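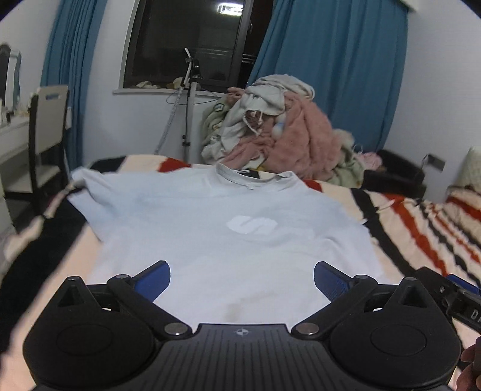 Speaker notes – Friday session, Follano hall

Slide 1. Title only. Wait for the doors.

Slide 2. Start with the T-shirt. Everyone in the room folds them, and most people learned by watching a parent. Ask for hands: who folds on the bed, who folds on a table? Don't comment on the split.

Slide 3. Laying flat. Front side up or front side down both work, but pick one and stay with it. Collar away from you. Smooth from the middle out to the sleeves. A bunched sleeve makes a lump that shows up in every fold after it.

Slide 4. Stains. Check the hem and the collar before folding. A marked shirt goes back to the wash pile, even a faint mark. Mention the Honorato drawer count here: 157 shirts, 2 drawers.

Slide 5. The fold itself. Sides in, then thirds from the hem up. Do it twice, slowly the second time. Logo ends up on top if you started front side down – people always ask.

Slide 6. Storage. Upright, in rows. Skip if past 3 o'clock.

Questions. Handouts are by the door.

Get the Grustetov newsletter. Enter your email to sign up.
14 shares
Contact | Back to top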